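Rooms that don't exist

Wimevier's planner has never touched a real wall. 427 simulated rooms so far, all built in Tranov, the Holness team's scene tool -- odd tiles, hard light, framed pictures leaning at silly angles. Deliberate, that. Bright white next to dark plaster is where the depth estimate falls over.

Last build, 200 grasp attempts a night. 105 of them lost to one bug: the planner took a white border for the wall behind it. 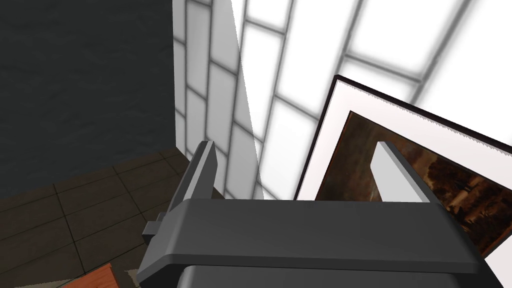 Fix was four lines. Finding it took most of December -- logs, replays, more logs. Sutherland, the next relase, gets a seperate check for thin edges. Still slow, mind.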